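Povlow Community Boards > History, Memory and Museums > Should the ferry strike letters go on open display?

mlevchenko_povlow
Hello all, and sorry in advance for the length, I never learned to write a short post! The town museum wants to put the Romaniuk letters on permanent display, all 178 of them, with names showing. These are the letters families wrote during the ferry strike, when half of Povlow wasn't speaking to the other half. My grandmother's are in there (two of them, both furious). I'm for it. I grew up with everybody knowing and not saying, and I'd like my kids to be able to just go in and read. But I know some of you feel differently and I'd love to hear it.
Marichka

Taras M.
Marichka, I always enjoy your posts, long or not, but I'm on the other side of this one. My uncle is called a traitor in at least one of those letters, and his daughter still lives on the same street. Put them in the archive and let people ask. A wall is a different thing from a drawer.

lottebo
I went to the open meeting in June and came away somewhere in the middle, which I realize is no help to anyone. The curator said a display could hold up to 800 pages if they rotate them, so space isn't the trouble. What bothered me was that the panel text was already drafted, and it calls the strike "a misunderstanding." My father lost his job over it. That is a strange word to choose, dear people.

Taras M.
Lotte, that's my worry exactly. Once it's on a wall, somebody has to write the little card beside it.

Lụa Lục
Hi from a newer family (we moved here long after, so take this with a grain of salt). I learned more about this town from one evening with my neighbor's shoebox of clippings than from years of passing the memorial bench. Please don't lock it all up. 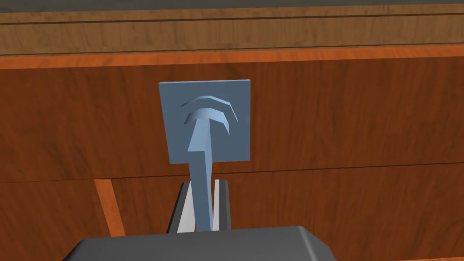
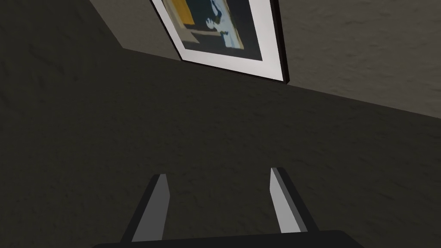 Simulated views, both of them.

Anyway, what if each family got to decide on names, and the letters went up either way? I'd be happy to help knock on doors.

mlevchenko_povlow
Oh, I like that, Lụa. I could live with initials for the ones who ask. Taras, could you?

Taras M.
Initials fool no one over fifty, but I'll talk to my cousin before I say no again.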